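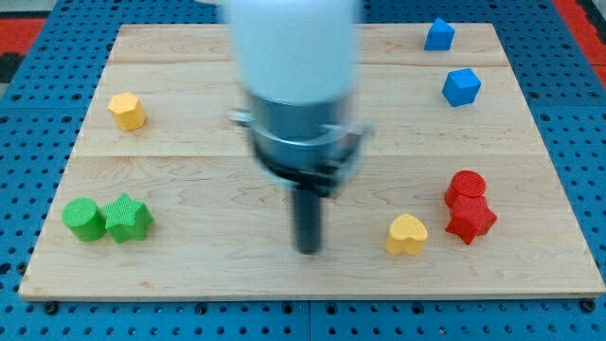
Posted by Heidrun Ortner on 2026-06-07
Filed under: Parish records

The burial register for Drastamden, which begins in 1751, may now be consulted in full at the Londel reading room. Readers of these pages will recall that the first 70 leaves were transcribed by Sobia Khattak, to whom I remain indebted. Her work has been checked against the bishop's copies and 10 corrections have been entered.

The most important of these concerns the Coetzee family. The entry formerly read as "Anna, widow" should read "Anna, wid. of Pieter, joiner", and the two Annas given in my earlier table must therefore be treated as one person. I regret the error, which was mine. The revised table will be issued in August.

Those wishing to see the original volume are asked to write beforehand, stating the years required. Pencils only are permitted at the desk. Copies of single pages may be ordered from the reading room.

I should be glad to hear from any reader who holds letters or receipts bearing the Coetzee name.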